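Introduction to Tourism Studies
Handout 6: Reading a short-stay itinerary
Prepared by Kerubo Mosoti

Before the class, please read the whole handout and bring one printed itinerary with you. It can be from a hotel lobby, a magazine or a travel website. It must cover a stay of two nights or less. If you bring a seven-day tour, you will not be able to do the second exercise.

1. What we mean by an itinerary

Last time we spoke about the package holiday and how it sold transport and bed together. An itinerary is a different product. It sells an order of things. The hotel, the ferry and the museum exist already, and the writer of the itinerary only says which one comes first and how long the visitor should stay there. Many students think this is a small work. But if you look at a town that receives most of its guests for one night, the order of things decides which cafe is full at eleven in the morning and which one closes in winter.

In this course we use the word "short stay" for a visit of one or two nights. A day trip is without a night, and we treat it in Handout 8. Please keep the two apart in your written work. Last year several papers mixed them and the tables could not be compared.

2. The case of Skasham

Skasham is a harbor town with 4000 inhabitants. The railroad station is on the hill and the old harbor is below it, so the visitor arrives high and walks down. This is important for everything that follows.

The first printed guide for short visits that we have is from 1954. It is one folded sheet. It was paid for by the owners of the hotels on Station Street, and you can feel this in the text. The visitor comes by the noon train, leaves the bags at the hotel, eats lunch at the hotel, and goes down to the harbor only in the afternoon. At six o'clock he is back for dinner, again at the hotel. On the second day there is a church and then the train. The sheet gives two lines to the fish market and eleven lines to the dining rooms.

Holger Fjeld, whose article you have in the reader, calls this type "the returning itinerary." The visitor goes out and comes back to the same door several times. The hotel is the center and the town is a circle around it. Fjeld compares it with the later type, which he calls "the passing itinerary." In this one the visitor takes a line through the town and does not see the same street twice. The bed is only one of the stops.

The change in Skasham came when the bus company opened the stop at Ziltgate, at the lower end of the harbor. After that a visitor could arrive at the station and leave from the water without climbing the hill again. The guides changed in a few years. The shops on Station Street lost the evening walkers, and two of the hotels became apartments. I don't say that the guides alone did this. The bus did a big part, and so did the price of rooms. Still, the printed order of the day told people that they could leave by the lower side, and most visitors do not find such a thing alone.

3. The parts of a modern itinerary

Take any recent weekend guide and you will find mostly the same parts. Mark them in the margin with these letters:

T - transport (how to arrive, how to move inside the town)
B - bed (where to sleep)
F - food and drink
S - sight (museum, view, church, beach)
P - purchase (shops, markets, souvenirs)
K - packing and preparation

The last one is new. In the 1954 sheet there is not one word on what the visitor should bring. Today it is common that a guide opens or closes with a packing part: shoes for the stones, a rain jacket, an adapter, a small toilet bag. In personal travel blogs this part can be longer than the part on museums. For us it is interesting for two reasons. It tells which kind of reader the writer has in mind, and it is often the place where products are sold. Always check if the packing list has links and if the writer says openly that she is paid for them.
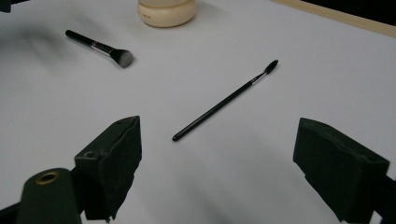

Fig. 2. Personal items for the toilet bag: makeup brushes and a round jar.

When you mark K, please separate the things that belong to the place from the things that belong to any trip. A rain jacket for Skasham is about Skasham. A toothbrush is about nothing special. A guide where almost all of the K part is of the second kind could be moved to another town without changing a word. This is a useful test, and you can do it with the F part also.

4. Time and how it is hidden

An itinerary nearly never tells the full time. It gives the visit but forgets the walking, the waiting, and the looking for the restroom. Read this extract from a weekend guide to Fullberg:

"Start with coffee on the square at 9:00. At 9:30 be at the castle gate when it opens. By 10:30 you are in the glass museum, and at 11:15 take the boat across the lake."

On paper this is a calm morning. Now look at the map on the course page. From the castle gate to the museum there are 400 steps, and the ticket office of the boat closes ten minutes before it leaves. A person with good knees can do it. A family with a stroller can not, and the guide does not say so. We say that the time of such a text is "closed": each item touches the next, and there is no place where the visitor can be late.

An "open" itinerary leaves spaces. The Lema walking guide, which we will read in class, gives for each half day only one fixed hour and then three or four things nearby. It looks lazy at first. When my students tested both guides on the excursion in March, the group with the Fullberg guide missed the boat, and the group in Lema had time to sit down. It was one excursion with one class, so please do not quote it as proof.

5. Who is speaking

Look for the person of the verb. The old guides say "the visitor" or they use no person. The newspapers prefer "you." The blogs say "I" and sometimes "we," and the "we" may include a husband, a friend or the reader. With "I" the writer promises that she was really there. This promise has value, and also limits: she was there one time, in one season, perhaps as a guest of the hotel. With "you" the text gives orders, in a friendly way. Write down where the person changes inside one text. Very often it changes from "I" to "you" exactly before a price or a booking address.

6. Exercises

Exercise A. Mark your printed itinerary with the letters from section 3. Which letter has the most lines? Which letter is missing?

Exercise B. Draw the route on a simple map. Is it a returning or a passing itinerary in the sense of Fjeld? If it is mixed, say at which point it changes.

Exercise C. Choose one half day and rewrite it for a visitor who walks slowly. You may remove items but you may not add hours. Maximum 1000 words, double spaced. Write the town and the source of the guide on top of the first page.

Exercises A and B are for discussion and will not be graded. Exercise C goes in the box by my door before noon on the day of our next class.

Reading for next time: the second half of the Fjeld article, from the section on bus stops. The first half has a long discussion of hotel registers which you can read quickly.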